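Why Do Apples Float?
Toltetton Children's Science Library – Food and Farms

Drop an apple into a bowl of water and it will bob at the top. A pear will often sink. The reason is air. 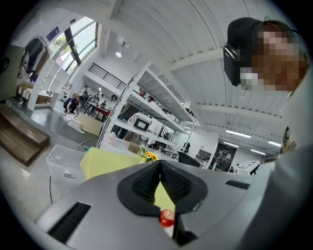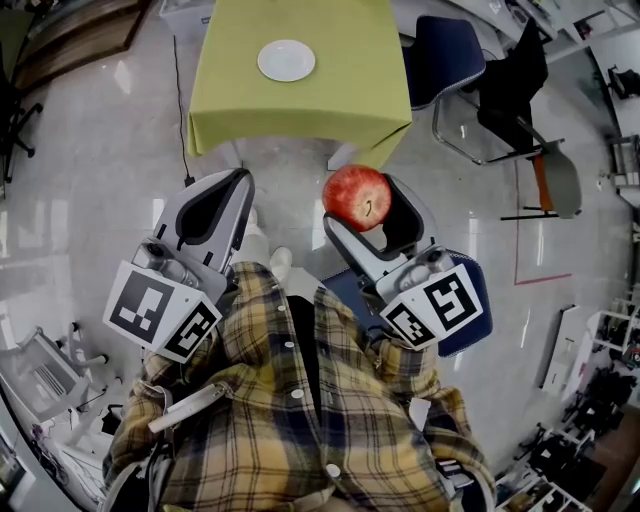

A red apple appears in both pictures.

An apple is made of tiny parts called cells. Between the cells are small spaces filled with air. These spaces make the apple light for its size, so the water can hold it up.

Growers make use of this. At the Prisley packing house, apples travel down a channel of water 40 feet long – a gentle ride that helps prevent bruises. The busiest month is October.

Try It at Home
Ask an adult to cut an apple into 6 pieces. Place them in water. Do the small pieces float as well as a whole apple does?

Word to Know
Density: how heavy something is for its size.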